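Support ticket: shared table, lunch leftovers and desk mat
Raised under: Rooms and furniture, Mostudau office
Status: open, waiting for supplies
Date raised: 25th June

Hello all, and thank you in advance for your patience, as I know this looks a small matter beside the lift and the upstairs heating. I did try to sort it out by myself before writing in, and I've put down what I tried below so that you don't have to suggest it all over again.

The trouble is the table with the dark grey mat in the carpeted room. People have taken to eating there, and I can't blame them at all, it's a nice wide table and the kitchen at Mostudau gets dreadfully crowded. But the food stays on the mat long after everyone has gone back to their work, and the mat itself has started to go tacky. I noticed it first in March, when a sheet of labels stuck fast and came up in two pieces, and I'm sorry to say it has got worse with the warmer weather.

What I would dearly like is (a) a proper way of clearing the table that anybody can follow, (b) some advice on cleaning the mat without ruining it, and (c) a bin that is nearer than the one by the stairs, which is 40 paces off with your hands full of shells. I have walked it.

State of the table at lunch, basin already put out at the left-hand end:

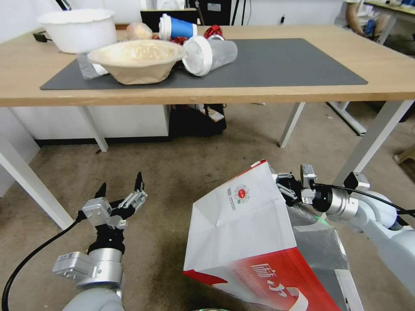
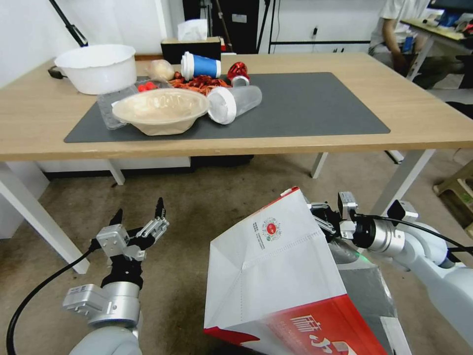
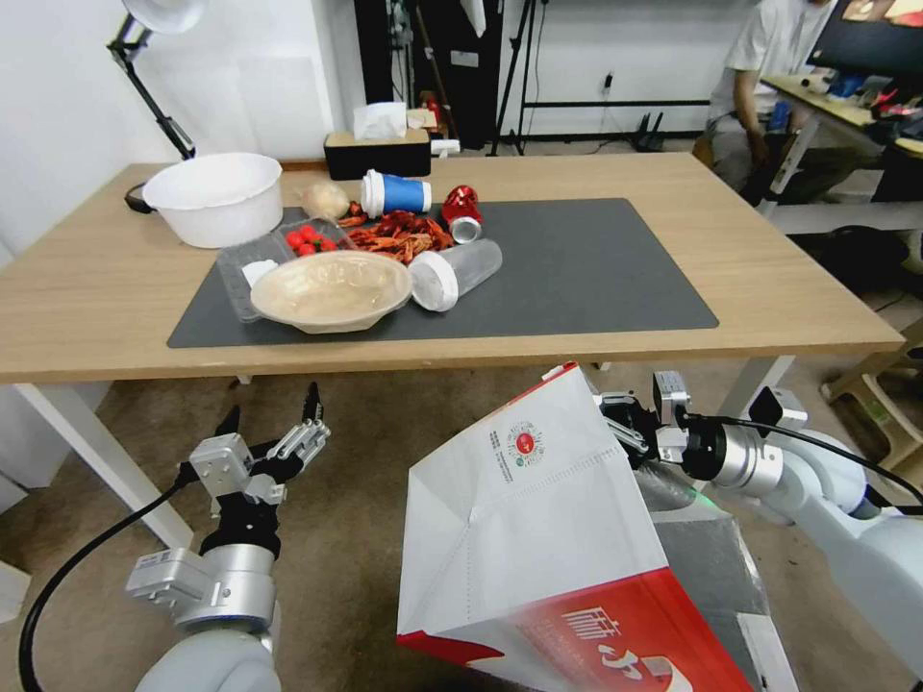

Update 1

Thank you for the quick reply, and for asking whether the mat could simply go in the washing machine. I'm afraid I had that thought too. The label says Nurkero, and the care leaflet that came with it says sponge only, lukewarm water, and to dry it flat. I rang the shop to be certain and a very kind lady told me the backing lifts if you soak it. So no machine, and please would whoever has been wringing out a wet cloth over it stop, however well meant!

I tried a drop of washing-up liquid in warm water on one corner, left it for three minutes and wiped it off with a clean damp cloth. The stickiness went but the smell of the crayfish didn't, not altogether. It was a good deal fainter by the next morning, mind you.

Update 2

You asked for the clearing order that I've been using, so here it is as best I can write it down. I don't claim it's clever.

Crayfish first, always. Shells and any that are left go into a bag, the bag gets knotted, and it goes straight out to the big bin and doesn't sit in the room overnight. If there are good ones left over they want a lidded bowl and the fridge, with a name on the lid.

Then the tomatoes and any bread, which can go back to the kitchen if they're still nice. Shut the tomato tray properly, as they do roll.

Then cups. Have a look under the lid before you pick one up. I have twice tipped the end of somebody's coffee down my own sleeve by assuming a cup was empty, and both times it was the only cup that wasn't. Drinks go down the kitchen sink, cups and lids go in the recycling if your floor takes them (ours does, the ground floor doesn't, I have never understood why).

Sweet wrappers and packets last. Anything that needs washing can travel in the big white basin, which saves two or three journeys. Please put the basin back at its own end of the table afterwards, on the bare wood, and not in the middle of the mat where it leaves a ring.

Update 3

The cleaning cupboard has been looked through and I can report 16 sponges, all of them the scratchy green-backed sort, and no soft cloths whatever. The scratchy ones have already roughened a patch of the mat, so could we order a pack of microfibre ones from Iglesias with the next stationery? I'd be glad of some 60 bin liners as well, the small size, if the budget will bear it.

As to the bin, a pedal one with a lid would be perfect. The one in the Grurkutus catalogue looked sturdy, though I'd want somebody to measure the gap beside the table before we commit to it. I'm happy to hold the other end of the tape.

Please keep the ticket open until the cloths arrive. I'll do the rest of the mat then and write in with how it came up.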